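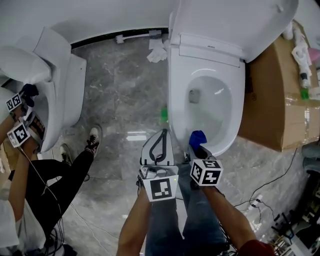
便器の縁に青いスポンジを当てたグリッパーと、隣の便器へ紺色の布を差し入れるもう一台。

Trorar 4 使用レビュー:便器の前でしゃがむ人のための軌跡復元ソフト

投稿日:2019年9月26日
カテゴリ:ツール/知覚・データ整備

ロボットに関わる仕事をしていると言うと、親戚はだいたい二足で走るやつを思い浮かべる。訂正するのは諦めた。私の五月は、ほぼ便器の座標系のことを考えて終わった。世界座標の原点をどこに置くかで半日議論し、最終的に便座ヒンジの中央に決まった。議事録にもそう書いてある。

さて、Kisten社のTrorarである。手持ちグリッパーで人間が作業した記録を読み込み、マーカーからグリッパーの六自由度軌跡を復元し、開閉量と同期させ、使える区間に切り分けて、学習用の形式で吐き出す。そういうソフトだ。名前の読み方は公式にも揺れていて、マニュアルでは「トロラー」、サポートの人は「トローラー」と言う。うちのチームでは「トロ」で定着した。遅い処理をしているときに呼びやすい。

メジャーバージョンは4。私は3の途中から触っていて、4に上げてからは水回り清掃のデータ整備で毎日のように使っている。料金は払っているし、Kistenから何ももらっていない。サポートフォーラムで顔を覚えられてはいるが、あれを利益供与とは呼ばないと思う。

インストールと最初の一時間

インストーラは素直に動く。GPUのドライバを勝手に入れ替えようとしないのが偉い。この業界では、これくらいのことで人を褒めてよい。

初回起動時に「プロジェクトウィザード」が立ち上がり、使うグリッパーの種類、マーカーの辞書、マーカーの一辺の長さ、キューブかプレートか、と順に聞いてくる。ここで一辺の長さをミリで入れるかメートルで入れるかが画面のどこにも書いていない。正解はメートルである。ミリで入れると、グリッパーが隣の市まで飛んでいく美しい軌跡が描かれる。エラーは出ない。品質スコアは「良好」になる。再投影誤差だけ見れば、たしかに良好なのだろう。

左右のグリッパーを登録するところまではすんなり進む。面倒なのはその先で、二人が同時に作業する現場だ。うちは便器を並べて、それぞれに人をつけて一度に録ることが多い。するとTrorarは、視野に入ったグリッパーをすべて同じ作業者の手だと思いたがる。三本目の手が見えた時点で何かおかしいと気づいてほしいが、気づかない。初期設定のまま読み込ませたら、片方の人が自分の便器をスポンジで拭きながら、同じ瞬間に隣の便器にも布を突っ込んでいることになっていた。勤勉だ。

対処としては、デバイス設定の奥にある「所有者グループ」を使う。マーカーIDの範囲を作業者ごとに割り当てれば、他人の手は無視されるか、別トラックに分かれる。よくできた機能なのに、マニュアルでは付録に載っている。付録を読むのは、すでに困っている人だけだ。

マーカー検出

本題に入る。Trorarを買う理由の大半はここだし、怒る理由の大半もここにある。

検出器そのものは3からかなり良くなった。モーションブラーに強くなり、手首をひねった瞬間に見失う回数が目に見えて減った。キューブ型のマーカーなら、斜めからでも面がひとつ見えていれば踏みとどまる。二面見えていれば、だいたい信用してよい。面が切り替わる瞬間に姿勢がカクッと跳ねる例の癖も、4で入った「面間融合」をオンにするとほぼ消える。なぜか初期値はオフ。リリースノートでは今回の目玉として紹介されているのに、オフ。

平たい正方形のプレート型は苦手だ。正面から見るぶんには問題ないが、浅い角度になると表裏が反転したような解を自信満々で出してくる。平面マーカーの姿勢推定が二つの解の間でふらつくのは昔から知られた話で、これはTrorarのせいとは言い切れない。ただ、競合する解を保持して前後のフレームから選ぶくらいは、有料ソフトに期待してもいいだろう。実際そういうチェックボックスはあって、「時間的整合性(実験的)」という名前がついている。3のときから実験中である。被験者はわれわれだ。

白い陶器は強敵だった。光沢があり、曲面で、しかも掃除する対象なので、人間は全力でそこに顔と手を近づける。照明の映り込みがひどいと、コントラストの基準が引きずられて、白地のマーカーの余白と便器の白がくっつく。マーカーの外枠が見つからなくなるわけだ。同僚のShabani Laizerは検出ログを眺めて「ホワイトアウト」と呼んでいた。雪山みたいに言うな。

解決策として効いたのは、検出前処理を「グローバル」から「タイル」に変えることだった。画像を小さく区切り、それぞれでしきい値を決める方式で、処理時間は延びるが、便器の内側に手を入れている区間の取りこぼしが大きく減った。白い器具、白いタンク、白いグリッパーという組み合わせで作業する人は、最初からこれにしておくといい。浴室や洗面台の人にも同じことを言っておく。

石目のある床も、たまに悪さをする。灰色に白い筋の入った磨いた床で、筋と反射の組み合わせが四角く見えることがあるらしく、ログに謎のIDが現れる。登録していないIDなので捨てればいいだけなのに、初期設定のTrorarは「未知のデバイスが見つかりました。登録しますか?」と親切に聞いてくる。一セッションで何度も聞いてくる。うっかり「はい」を押した日から、うちのプロジェクトには床がデバイスとして登録されている。消し方はわかったが、なんとなく残してある。

遮蔽と補間

清掃作業は遮蔽だらけだ。便器の縁の裏側にスポンジを回せば、グリッパーの先は縁に隠れ、マーカーは自分の腕に隠れる。Trorarは見失った区間を前後から補間してくれるが、この補間が滑らかすぎる。

人間が縁の裏をこするとき、手は細かく往復している。見失った区間の間に何往復したかは、画像からはわからない。Trorarはそこに、優雅な一筆書きの曲線を通す。見た目は本当にきれいで、デモ動画にはうってつけだ。これを模倣学習にそのまま食わせると、ロボットは縁の裏をそっと撫でる。汚れに敬意を払うような動きになる。

4で追加された「信頼度マスク」はこの点で救いになった。補間したフレームに印をつけて、書き出し時に重みを下げるか、落とすかを選べる。うちでは、短い欠落だけ補間を許し、長いものはエピソードごと分割している。この「短い」の上限を決めるスライダーには単位がない。右へ行くほど寛容になる。哲学的なスライダーである。設定ファイルを直接開くとフレーム数で書いてあるので、私はそちらを編集して10にした。UIに戻ると、スライダーは左から少し進んだところに立っていた。

グリッパーに慣性センサーが載っているなら、補間はかなりましになる。センサー融合のモードは設定が面倒だが、一度通れば安定している。時刻のずれの推定も自動でやってくれる。ただし推定のためには録画の冒頭でグリッパーを元気よく振る必要がある。トイレの前で大人がグリッパーを振り回す姿を人に見られたくない場合、ドアは閉めておくこと。

開閉量の推定

グリッパーの指の開きは、指につけたマーカーの間隔から計算される。硬い物をつかむときは正確だ。柔らかい物だと話が変わる。

スポンジは握れば潰れるし、布は握ってもほとんど厚みがない。Trorarから見ると、布をつまんでいる状態と、何もつかまずに指を閉じた状態はほぼ同じ数字になる。当然といえば当然なのだが、自動ラベルの「把持中/空」の判定がこの数字だけを見ているので、布の作業は片っ端から「空」に分類される。紺の布で便器の内側を拭く動作が、ラベル上では「空のグリッパーによる便器内の探索」になっていた。探索されるほうも困るだろう。

判定器を自作のものに差し替えるためのプラグイン機構があり、ここは褒めたい。Pythonの関数をひとつ書けばよく、入力として開閉量の時系列と、指先周辺の切り出し画像が渡ってくる。うちは小さな分類器を挟んで解決した。所要時間は学習も込みで一日。ドキュメントのサンプルコードに誤字があり、そのまま貼ると動かないが、エラーメッセージが親切なのですぐ直せる。誤字とエラーメッセージの連携が取れている。

もう一点、湾曲した指を使う人への注意。Trorarの開閉量は根元の幅で出てくるため、先端の幅と一致しない。指の形状をメッシュで登録すれば先端基準に換算してくれるのだが、登録画面が受け付けるメッシュの向きに決まりがあり、逆だと指が手首側に生える。プレビューは必ず見たほうがいい。見ないで一晩回した人が、この文章を書いている。

区間分割とレビュー画面

一番長く眺めることになるのがレビュー画面で、ここの出来は良い。左に映像、右に軌跡、下に開閉量と速度のタイムライン。キーボードだけで採用、却下、分割、結合ができる。手を止めずに進められるし、元に戻す操作も確実に効く。前のバージョンでは元に戻すと一つ隣のエピソードが戻った。あれに比べれば文明だ。

自動分割は速度と開閉の変化点を拾う方式で、物を置いて取る、という作業ならほぼ直しなしで通る。拭き掃除だと切りすぎる。往復運動の折り返しで速度がゼロになるたびに「新しい動作が始まった」と考えるからだ。スポンジで縁を一周する動作が、細切れの哲学的断片になって並ぶ。最小区間長を上げれば減るものの、今度は本当に短い動作、たとえばスポンジの持ち替えが隣に飲み込まれる。

落としどころとして、周期性検出を先にかける手がある。これはTrorarの本体機能にはなく、Okothというアドオンでできる。作者はWekesa Okoth氏で、自分の姓をそのままアドオン名にしている。潔い。往復のパターンを見つけて一つの塊にまとめてくれる。拭く、こする、磨くといった動作を扱うなら入れない理由がない。氏のリポジトリには更新履歴が丁寧に書かれていて、Kisten本体のリリースノートより、よほどTrorarの内部がわかる。

却下理由のタグ付けも便利だった。初期状態で「遮蔽」「誤操作」「機材」「その他」があり、自分で増やせる。うちで一番増えたのは「その他」で、自由記述欄を読み返すと「くしゃみ」「ケーブルを踏む」「床が登録された」などが並んでいる。床に黒いケーブルが何本も這っている部屋で作業していれば、まあそうなる。踏んだ瞬間に映像が揺れ、映像が揺れるとTrorarは「カメラの移動」と正しく報告する。そこは賢い。

速度と規模

処理速度の話。うちの環境では、タイル前処理と面間融合をオンにした状態で、エピソード2,000本のバッチが一晩で終わる。夕方に回して朝に見る運用なら不満はない。問題は途中で落ちたときの再開で、再開ボタンを押すと「再開しますか?」と聞かれ、「はい」を押すと最初から始まる。

フォーラムに書いたところ、Kistenの担当者から「キャッシュを有効にしていれば、最初からに見えても処理済みの分は飛ばしている」と返ってきた。確かめたら本当だった。進捗バーがゼロから始まるので絶望するが、すぐに追いつく。事実としては正しく、心臓には悪い。進捗バーを書いた人と話がしたい。

メモリの使い方は荒い。レビュー画面で長いセッションを開いたまま別のセッションを開くと、前のほうを手放さない。昼休みの前に閉じる習慣をつけるとよい。Shabaniは閉じずに食事に出て、戻ったら机の下の機械が掃除機みたいな音を立てていた。本人は「暖房だと思えば」と言っていたが、季節は初夏だった。

複数人でのレビューには、共有プロジェクト機能がある。うちは共同作業先のEmsteadの人たちと同じデータを見る必要があって、これを使った。採否の衝突があると両方の判断を残して並べてくれる。向こうは遮蔽に厳しく、こちらは甘い。衝突の一覧を眺めていると、外交文書を読んでいる気分になる。最終的に317番のエピソードをめぐって長いコメントの応酬があり、問題の布が便座に触れたか触れていないかが争われた。どちらの主張も証明できず、そのエピソードだけ保留のタグがついたまま残っている。

書き出し

学習側のローダーに合わせて列名や単位を設定できる。座標系の変換も、親フレームを選べば一括でやってくれる。回転の表現はクォータニオン、回転ベクトル、六次元表現から選べて、クォータニオンの並び順まで指定できる。並び順で人生を削られたことのある人なら、ここで少し涙ぐむはずだ。私は涙ぐんだ。そのあと、プリセットに保存したはずの並び順が再起動で初期値に戻っていて、乾いた。

この不具合は直近の更新で直っている。更新前に書き出したデータがある人は、スカラー成分が先頭か末尾か、今のうちに見ておいてほしい。ロボットが便器に背を向けて拭き始めたら、たぶんそれだ。

相対姿勢での書き出しもできる。手持ちの記録を別の腕に移すときは、絶対座標で渡すより相対のほうが扱いやすい場面が多い。左右二本のグリッパーを同時に使う作業では、互いの相対姿勢も列として足せる。片手で何かを押さえ、もう片方で拭く、といった動作にはこれが効く。ただ、両方の手が同時に見えている必要があり、片方が補間だと両方に低信頼の印がつく。連帯責任である。

物体側のことは、ほぼ何もしてくれない。便座が上がっているか下がっているか、スポンジがどこにあるかは、Trorarの関心の外にある。手の軌跡だけあれば十分という思想らしく、画像は学習側に任せるという割り切りだ。私はこの割り切りは嫌いではない。ただ、タグの自動付与くらいは欲しくて、蓋の開閉だけは自前で書いた。便器の周りに洗剤のボトルや段ボール箱が見えているような環境だと、物体検出を足したくなる気持ちもわかる。足すなら別工程にして、Trorarのプロジェクトとは分けたほうが壊れたとき楽だ。

サポートと文書

返事は早い。内容は日によって違う。実装した本人らしき人が出てくる日は、こちらの設定ファイルを読んで行番号で指摘してくれる。そうでない日は「再起動をお試しください」が来る。再起動で並び順が初期値に戻る不具合を報告したときにも来た。

日本語マニュアルは機械翻訳に人が手を入れた感じで、おおむね読める。「手首」が一貫して「腕時計」になっている章がある。キャリブレーション手順の「腕時計を九十度回してください」を見て、Shabaniは時計を外した。

料金

席単位の年額で、レビュー専用の席は安い。処理を回す席をひとつ、あとはレビュー席という組み方が現実的だろう。学術向けの割引もある。オープンソースの検出器と自前スクリプトを組み合わせれば、同じことは無料でできる。私も以前はそうしていた。夜中に自分のスクリプトの二年前のコメント「ここはなぜか符号が逆」を読んで、見積もりを請求した。

良かったところ
タイル前処理と面間融合。白いもの相手に粘る。
キーボードだけで済むレビュー画面。
信頼度マスクを書き出しまで持ち越せること。
判定器の差し替えが関数ひとつで済むこと。
共有プロジェクトで両者の判断が残ること。

困ったところ
大事な機能ほど初期値がオフ。
長さの単位が書いていない。
プレート型マーカーの反転。
柔らかい物の把持判定。
単位のないスライダー。
進捗バーの精神攻撃。
床を登録しようとする。

向いている人

手持ちグリッパーのデータを継続的に録る予定があり、マーカー方式から当面離れないチーム。特に、録る量より選ぶ手間で詰まっているところ。レビュー画面だけでも元が取れる。

単発の実験で数本録るだけなら、ウィザードに答えている間に手作業で終わる。マーカーをつけたくない人にも勧めない。マーカーなしの推定モードはメニューにあるが、選ぶと「近日対応」と出る。3の頃から近日だ。

評価は星四つ。単位が画面に書かれた版が出たら見直す。

追記:コメント欄で「最初に設定すべき項目だけ教えて」と聞かれたので書いておく。マーカーの一辺はメートル。前処理はタイル。面間融合オン。二人以上で録るなら所有者グループを先に切る。未知デバイスの通知は、設定の「通知」にはなく、「検出」の一番下で止める。拭き動作があるならOkothを入れる。書き出しの前に、プレビューで指がどちらに生えているかを見る。

追記その二:Kistenの方から、床のデバイス登録を削除する手順を案内していただいた。ありがとうございます。手順は知っています。名前もつけてしまったので、もう少し置いておきます。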